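Household Tips
Home > Living Room > Tables and Floors

Looking after a glass-topped table
By Halldóra Hedegaard
Updated 1st December

Glass tops show everything: fingerprints, cup rings, crumbs and the fluff that comes up off the carpet. A few minutes every other day is better than a long scrub once a month. Clear the top before you start, paper bags and wrappers included.

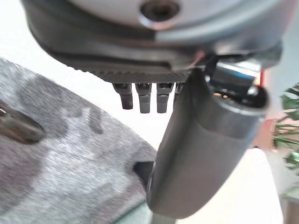
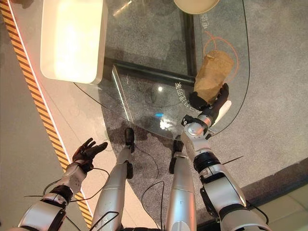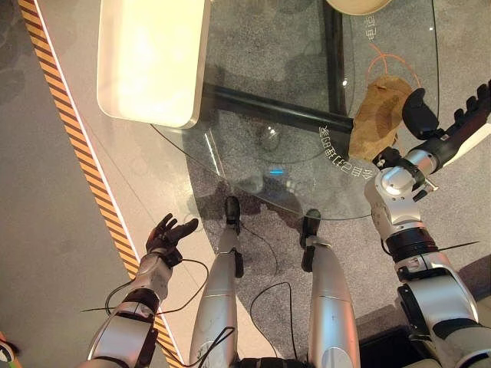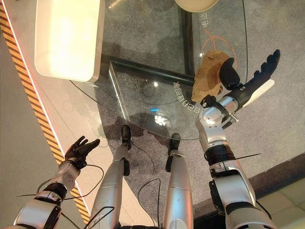 What you need
Two microfibre cloths, one for washing and one for drying
White vinegar
A spray bottle
Washing-up liquid
A soft toothbrush for the edge

Daily wipe
Mix one part vinegar to four parts water in the spray bottle. Spray the cloth, not the glass, or the liquid runs over the edge and dries in drips on the underside. Wipe in straight lines from one side to the other. On a round table, start in the middle and finish with one pass around the rim.

Do the underside as well. Most smears that won't shift from the top are on the bottom.

Greasy marks
Use a drop of washing-up liquid in warm water, rinse with a clean damp cloth, then dry straight away. Candle wax should be left to harden and lifted with the edge of an old bank card. Never use a kitchen scourer.

Sticky labels
Lay a cloth soaked in warm soapy water over the label for 30 minutes. Peel from one corner. Rub any glue that stays behind with a little cooking oil and wash the oil off afterwards.

Fine scratches
Toothpaste is often suggested. I tried it on my old Vilodo side table and it left a dull patch bigger than the scratch. If you can feel the scratch with a fingernail, ask a glazier. A chip on the edge should be looked at too, and the table kept out of use until then.

Wobbly tops
Check the pads between the glass and the base. They go hard with age and lose their grip. Clear ones are sold in hardware shops in several thicknesses, and all the pads on one table should be the same. Lift the glass with two people. Wear gloves with a rubber palm.

Dents in the carpet
Table feet leave dents in any pile. Put an ice cube in each dent, let it melt, blot with a towel and lift the pile with a fork. Wool may need a second go the next day. Move the table a hand's width every January and the dents will not get as deep.

Crumbs under the table
Vacuum in two directions, the second across the first. Short grey office-type carpet hides dirt well, so do it by the calendar and not by eye.

Keeping paper bags
Flatten them, fold in half and stand them in a magazine file. They are good for ripening pears, and for lining the food caddy. Anything with grease on it goes in the bin.

Readers' tips
Védís Arnardóttir, Tallport: I dry my glass with old newspaper. It leaves black on your hands but no lint on the table.

More in this section
Getting tea stains out of a tray
Felt pads: which size for which chair
Oiling a squeaky hinge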